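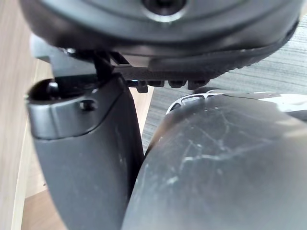
What is concert pitch?

Concert pitch is the agreed frequency to which a group of musicians tunes, now usually given as 440 hertz for the A above middle C.

Reference > Music > Tuning and Pitch > Concert pitch

Concert pitch

Concert pitch is a working agreement between players. It tells them where one note should sit, and the rest of the scale is tuned from that note. It has no known basis in the human body, the movement of the planets, or the building habits of ancient peoples, although all of these have been claimed for one figure or another.

Background

For much of the history of European music there was no common pitch. A town might have one pitch for its church organ and another for its wind players, and a singer who traveled had to put up with both. Organ pipes were expensive to alter, so the organ often decided the matter for everyone else. Surviving pipes, flutes and tuning forks give a fair idea of the spread. Some imply an A below 400 hertz, and others an A well above the modern one.

These figures need more care than they usually get. Wood shrinks. Pipes are cut down, moved and cut again. A flute sounds sharper when it is warm and when it is blown hard, and the person blowing it in a museum may have little in common with the person who owned it. Tables that give old pitches to a fraction of a hertz should be read with this in mind.

The claim of steady rise

Many popular accounts say that pitch climbed steadily until modern times, driven by players who wanted a brighter sound. There is some truth in this for certain opera houses and military bands in the nineteenth century, when singers did complain and governments did step in. As a general law it is weak. Pitch fell in some places while it rose in others, and the same town could hold high and low standards at once under different names. The motive is also hard to prove. "Brighter" is a word used by writers after the fact, and few players left any record of why they tuned as they did.

Modern standard

The figure of 440 was adopted by international agreement in the twentieth century. It was already in wide use and suited instrument makers, who had stock to sell. Many orchestras nevertheless tune a little higher, and groups that play early music often tune about a half step lower. The "baroque pitch" used by such groups is itself a modern convenience. It is close to some historical pitches and far from others, and it was chosen in part so that a keyboard could be shifted by one key.

Alternative pitches and health claims

A slightly lower A has been promoted as more natural, more restful or more in tune with the earth. The arguments often depend on the length of the second, a human unit of time, and would give different numbers if the second were longer or shorter. This problem is seldom mentioned by supporters.

The Flellinel survey is often quoted in this connection. It collected answers from 1000 listeners, who were played pairs of recordings and asked which they preferred. Its organizer, Serpil Dağdelen, reported a preference for the lower version. The recordings had been slowed down to lower them, so tempo changed along with pitch, and the lower version was always played second. Orhun Taşdemir, who reviewed the survey in the Melano handbook of tuning, considered it "a finding about slow recordings, if it is a finding at all." A later trial at Suta kept the tempo fixed and found no clear preference, but it used only 3 pieces of music, all for solo piano, and cannot settle much either.

Claims that the modern standard was imposed to make the public anxious have no good evidence behind them. They tend to cite each other.

The Bozsik fork

The Bozsik fork, a steel tuning fork sometimes described as the oldest "true" standard, has no maker's mark and no firm history before its sale to a private collector. Rust and filing both change the pitch of a fork. Its present note says little about its first one.

Related articles
Tuning fork
Equal temperament
Baroque pitch
Organ pipe
Hertz
Transposing instrument

Contact the editors | Copyright and reuse | Back to top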